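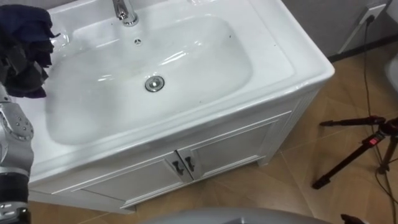 A basin-wiping trial at the Horkidby test flat, with the cloth held in the gripper over the left rim of the sink.

Score the basin, not the wipe

Most published results on robot cleaning report a success rate, and most of those rates describe a motion. The arm reached the surface, the cloth made contact, the planned path was completed, and the trial was marked as a pass. I think this is the wrong measure, and our own February results are my main evidence.

We ran 37 wiping trials on a bathroom basin with a policy trained on 1021 demonstrations, all recorded in the Horkidby flat. The policy, Etine, takes camera images and joint positions and outputs short sequences of arm motion. It has no model of the cloth. Under the usual rule, where a trial passes if the cloth covers the planned path, Etine failed 3 times. Under a second rule, where the marks on the ceramic are mapped before and after the trial and the difference is scored, the result was much worse, and the order in which we ranked our training variants changed.

A basin is a useful test because it exposes the gap between the two rules. White glazed ceramic reflects the overhead light in long streaks, and small specks and faint water marks are hard to separate from those streaks in a single view. The floor of the bowl is interrupted by the drain stopper and the back slope by the overflow cover. A bunched cloth bridges the edge of a raised fitting and leaves a ring of untouched surface next to it. The path log records that ring as wiped.

The common objection is cost. Mapping residue needs fixed lighting, a reference view and a person to check the labels. In our case the check added 4 minutes to each trial, which is longer than the trial itself. For a group comparing dozens of checkpoints this is a real burden, and I would not ask for it on every run. I would ask for it on the runs that appear in the results table.

A second objection is that path coverage is at least consistent between laboratories, while residue depends on what was put on the surface and how long it was left. That is true. It argues for stating the soiling procedure, as the Sengar protocol already does for worktops, and it does not make path coverage a measure of cleaning. Two groups can agree exactly on a number that says little about the task.

There is also an effect on training. If demonstrations are kept or thrown out according to whether the path was finished, the data set fills with smooth, even strokes. The operators in our recordings often went back over a patch near the drain with short, uneven strokes, and our first filter removed many of these as noisy. When we restored them, path coverage dropped slightly and residue scores improved. Had we reported coverage alone, we would have kept the filter.

I do not claim that this holds for every surface. The Fladomberg table-wiping set uses flat, matt tops, and there the two measures may well agree. Nor is 37 trials enough to say much about the size of the difference. It is enough to show that the choice of measure can reverse a ranking, and papers on wiping should state which one they used in the abstract, next to the number.

Our residue maps and the scoring script will be released with the next version of Etine. The restored demonstrations will be included and marked as such, so that other groups can repeat the comparison with and without the filter.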